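How to catalogue and pack a small paper archive for storage

Last revised 15 September 2018

Contents
Before you start
Choosing a work surface
Setting up the numbering
Sorting into series
Cleaning and removing fastenings
Foldering
Writing the box list
Packing and shelving
Checking the work
Common faults

Before you start

This guide covers loose paper records: letters, minutes, invoices, typed reports and small plans. It doesn't cover photographs, bound volumes or anything on film, all of which need different enclosures and are dealt with on their own pages. The worked references come from the Ludberg papers, a set of business records running to 26 boxes, listed by Pacita Salazar and Kiprono Kioko. Where their practice differs from the general rule, the text says so.

You will need soft pencils (2B), a pencil sharpener with a closed body, acid-free folders in one size, archive boxes to fit the folders, a soft brush, a thin metal spatula, unbleached cotton tape, and a computer or a ruled notebook for the list. Keep pens out of the room. Ballpoint ink transfers to fingers and then to paper, and it can't be taken off again.

Work with clean, dry hands. Cotton gloves are not recommended for ordinary paper. They reduce grip and catch on torn edges. Hand cream and alcohol gel should both be fully absorbed before any item is touched.

Read the whole guide once before opening the first box. Several decisions, the numbering in particular, are hard to change after work has begun.

Choosing a work surface

The table should be large enough to hold one open box, one open folder and one sorting pile side by side, with a clear margin at the front for the forearms. A pale surface makes small fragments and loose pins easier to see. If the top is dark or rough, cover it with plain paper and change the paper when it becomes dirty. Marks on the covering don't matter as long as they don't rub off.

Keep the source box to the left and the new box to the right, or the reverse if you are left-handed. Whichever way is chosen, keep to it for the whole job. Most misplaced items are put back into the box they came from by someone who changed sides after a break.

Old cartons are often weak at the flaps and at the base seam. Don't lift one by the flaps. Slide a board underneath, or unpack it where it stands. Copy any writing on the outside into the notes before the carton is thrown away, including writing that seems to have nothing to do with the contents.

Liquids belong on a different table while records are out. That includes drinks, cleaning products and hand gel, with or without a lid.

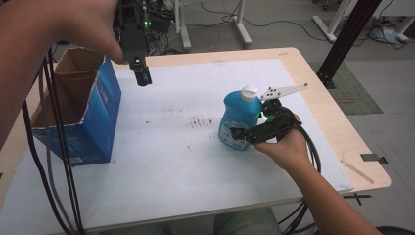
Setting up the numbering

Each item needs a reference that stays the same if the item moves to a new shelf. For this reason the box number should not form part of the reference. Use three levels: collection, series, file. In the Ludberg papers the collection code is LUD, the series is a single figure, and the file is a running number within the series. LUD/5/158 is therefore file 158 of series 5, and it would still be LUD/5/158 if the whole series were moved to another building.

Don't leave gaps in the running numbers for files that may turn up later. Late arrivals go at the end of the series, with a note in the description pointing to the files they relate to. Gaps are read by later users as losses, and time is then spent looking for records that never existed.

Don't use letters after numbers (158a, 158b) except where a single file has to be split across two folders because of its thickness. In that case both folders carry the same title and the list has one entry.

If the records already have numbers from an earlier system, record the old number in its own column. Ayman Majali's list of the Pudholm deeds omitted them, and the footnotes in two printed histories could no longer be matched to the files. It took most of one June to put the column back.

Sorting into series

A series is a group of files made by the same activity. Minutes form one series, outgoing letters another, accounts a third. Sort by what the records were for. Sorting by subject looks tidy but breaks up files that were kept together, and the links between the papers are then lost.

1. Go through every box once without moving anything. Write a single line for each bundle: what it seems to be, the dates, and the position in the box.

2. Read through the lines and mark the ones that belong together. If there is an old index or a filing plan, use it as the first draft.

3. Give each series a short plain title. "Letters sent" is better than "Miscellaneous outgoing correspondence and related matter".

4. Only now move the bundles. Keep each one tied or clipped as found until it is foldered.

5. Put anything that doesn't fit in a holding box marked "unplaced". Return to it at the end. Much of it will by then have an obvious home.

Keep the order inside each bundle even if it looks wrong. Letters are often filed newest first, and a bundle that has been put "right" gives a false idea of how it was used. If a bundle has clearly been dropped and gathered up again, it may be put in date order, with a note saying so.

Cleaning and removing fastenings

Brush loose dirt away from the centre of the sheet and out over the edges, using light strokes in one direction. Don't use an eraser on pencil, on coloured inks or on typed carbon copies. Don't attempt to remove stains.

Paper clips are removed by holding the long side flat against the table and easing the short side up with the spatula. Pulling a rusted clip along the paper will tear it. Staples are opened from the back with the spatula, one leg at a time, and lifted out from the front. Levering staple removers of the jaw type should not be used.

Brass fasteners in good condition can stay. Rubber bands should be taken off in every case. Where a band has melted onto the paper, leave the stuck part in place, cut away the rest and add a note for a conservator.

Mould is a reason to stop. Put the bundle in a sealed bag, label it, wash your hands and move it away from the other records. Don't brush it.

Foldering

One file normally goes into one folder. The filled folder should close flat without bulging; 10 mm is a sensible upper limit for thickness. Fold the base along the scored lines so that the papers sit square on it and don't slump.

Write the reference on the folder before the papers go in. Writing on a filled folder leaves an impression on the sheets inside. Use the top right-hand corner every time, and write nothing else on the outside unless the file is closed to readers, in which case add the date on which it opens.

Folded sheets may be opened if they open easily. If there is any resistance, leave them folded and say so in the list.

Writing the box list

The list needs six columns: reference, old reference, title, dates, description and box. Fill in the box column last.

Titles should be copied from the file cover where there is one. A title you have supplied yourself goes in square brackets. Dates are given as the first and last year of the papers in the file, ignoring printed matter that was added as background.

A description is needed only where the title doesn't explain the contents. One sentence is usually enough. Series 5 of the Ludberg papers has 383 files, and most have no description at all — the titles were already clear.

Save a copy under a new name at the end of each session.

Packing and shelving

Fill boxes so that the folders stand upright with slight support from each other. A half-empty box lets them curl, so add a spacer of folded acid-free card. An overfull box damages the first folder each time it is pulled out. Label the short end with the collection code, box number, and first and last reference.

The lowest shelf should be well clear of the floor, and no box should stand against an outside wall.

Checking the work

Take every tenth folder and compare it with the list. If a fault is found, check the whole of that box. This is best done by a person who didn't write the list.

Common faults

Two files with the same reference. Keep the number on the file listed first and give the other the next free number at the end of the series.

A folder with no entry. Look in the unplaced box notes before adding a new line.

Dates that run backwards. Usually a typing slip — check the folder, then correct the list and any copies.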